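Rillby Owners' Letter, September 6, 2022

The Skirt Question, Plus a Word on Vents

So I promised last time that I'd get to skirts, and a bunch of you wrote in to remind me (thank you, I did need it). If you own a tow-behind trailer and you've ever sat in it on a breezy morning with your feet going numb while the heater is roaring away, this one is for you!

A skirt is just a panel that closes off the gap between the bottom of your trailer and the ground. You can buy them in vinyl, in foam board, in inflatable tubes, and in a heavy coated fabric that snaps on. I've owned three of those four. The inflatable ones I only know from customers, and they either love them or they've had a raccoon.

My own rig is a 24-footer, and the first winter I stayed in it I bought the cheapest vinyl kit I could find, which came to $375 with the hardware. It did fine until the temperature dropped, and then the vinyl got so stiff that I couldn't get the door flap closed over the water hookup. I spent most of that November going out with a hair dryer and a long extension cord - not something I recommend, and my neighbor in the next site thought I'd lost my mind. 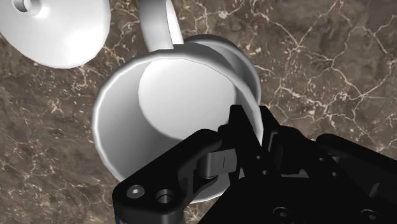
The next year I switched to the snap-on fabric from Dillen. Their mid-length set was $900 when I bought it, and yes, that's a big jump. What I liked was that the panels overlap by a good hand's width, so I could pull one loose to get at the dump valve and leave the rest alone. The snaps screw right into the lower trim. If drilling into your trailer makes you queasy (it did me!), they also sell a track that sticks on with tape, but clean the siding really well first and give the tape a full day before you hang anything from it. I rushed mine on the curb side and had to redo the whole run.

Measuring is where most people get into trouble. Please don't measure in your driveway and then order for a campsite. Your driveway is flat and your campsite won't be. Level the trailer where you plan to spend the cold months, put the jacks down, and measure from the trim to the dirt every couple of feet. Write it all on masking tape stuck to the siding so you don't mix up the sides. Add three or four inches for the bottom flap, more if you're on gravel.

Siham Farouk wrote in to ask whether she could skirt only the windward side and save the money. I've tried it, and my floor was still cold. Air comes in under the open side and swirls around the tanks anyway. If the budget only stretches so far, I'd close in all four sides with something cheaper before I'd do one side with something nice. Foam board from the lumber yard isn't pretty, but it works for a season and you can cut it with a kitchen knife.

Now, vents. Once the underside is closed up, you have to let it breathe a little or you'll get damp in the storage bays. I leave one small flap open on the side away from the wind, and I check the bays every week or so. Whatever you do, keep the skirt well away from your furnace exhaust and don't run a generator anywhere it can push fumes underneath. I'd also put a fresh battery in your carbon monoxide alarm the same day you hang the panels, so the two jobs go together in your head.

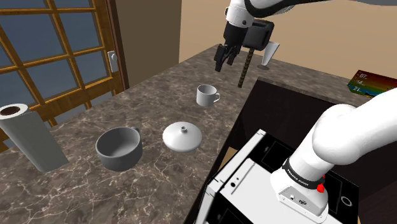
A few of you asked about heat under the trailer. I used a small lamp one year near the water pump and wasn't comfortable leaving it, so now I have heat tape on the supply hose and a thermometer with a remote readout in the bay. The readout sits by the bed and I look at it far too often.

On to the shop side of things. We have the new Tiedemann panels in tan and gray, and the black is on its way. The Muketti track comes in the shorter lengths again, so if you have a small trailer you don't have to buy the long one and saw it down in the yard like I did. Full kits with track, panels, snaps and the ground stakes start at $961. If you have a fifth wheel, the front section is its own animal and a custom set can get up toward $2,000, so send me your measurements before you order and I'll tell you if a standard kit can be made to fit. Often it can, with one extra panel.

When you write, please include the trailer length, where the slide-outs are, and which side your hookups are on. A quick sketch on the back of an envelope is great. I've had some beautiful ones!

Next issue I'll be going through awning storage for the winter, including what to do if yours is already rolled up with half a tree inside it. Mine is, as of this morning.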